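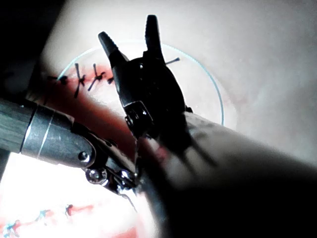 Two surgical instruments, one with its jaws open.

A surgical suture is a stitch, or a row of stitches, used to hold body tissue together after an injury or an operation. The word is also used for the thread itself. Placing a suture normally calls for a needle, a length of thread and an instrument to grip the needle.

Materials

Suture threads are divided into absorbable and non-absorbable types. Absorbable threads are broken down by the body over time and are often used in deeper layers. Older ones were made from animal gut, while most newer ones are synthetic. Non-absorbable threads include silk, nylon and polypropylene. They are either taken out once the skin has healed or left in place for good.

Threads are also described by build. A monofilament is a single strand that slides easily through tissue but can be stiff to knot. A braided thread handles better and holds a knot well, although its small gaps can shelter bacteria. Many braided threads are coated for this reason.
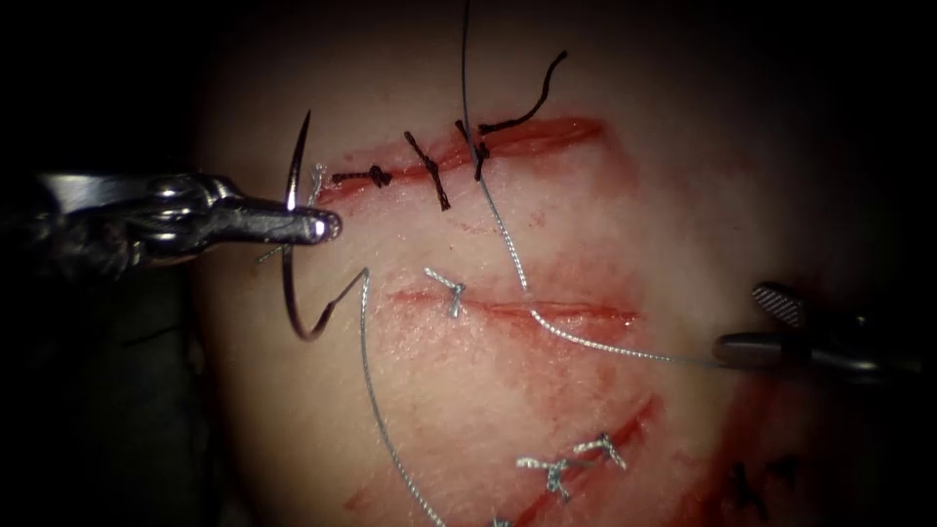
Thickness is given by a numbering system in which more zeros mean a finer thread. Size 6-0 is thinner than 3-0, and is a common choice for the face. Very fine sizes are kept for eye surgery and for joining small blood vessels.

Needles

Most modern suture needles are curved, so that they can be turned through tissue in a small space. A tapered point spreads soft tissue apart and suits the bowel. A cutting point has sharp edges and is used on skin. In most cases the thread is attached to the needle at the factory — older needles had an eye and were threaded by hand.

Stitch patterns

The simple interrupted stitch is tied and cut one at a time. If one stitch fails, the others remain. A continuous stitch uses one thread along the whole wound and is quicker to place, but a break can loosen the entire row. Mattress stitches pass through the tissue twice and help turn the wound edges outward.

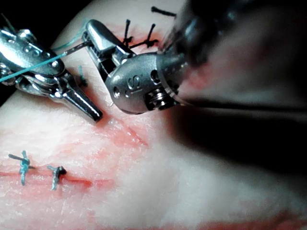

Removal

The time before removal depends on the part of the body. Stitches in the face come out soonest, while those over joints stay in longer. Leaving them too long can mark the skin, and taking them out too early can let the wound open again.

Alternatives

Staples, adhesive strips and tissue glue are used in place of sutures for some wounds. Glue works best on short, clean cuts that are not under tension.

See also: Surgical knot, Wound healing, Ligature

This page was last edited on June 29, 2023.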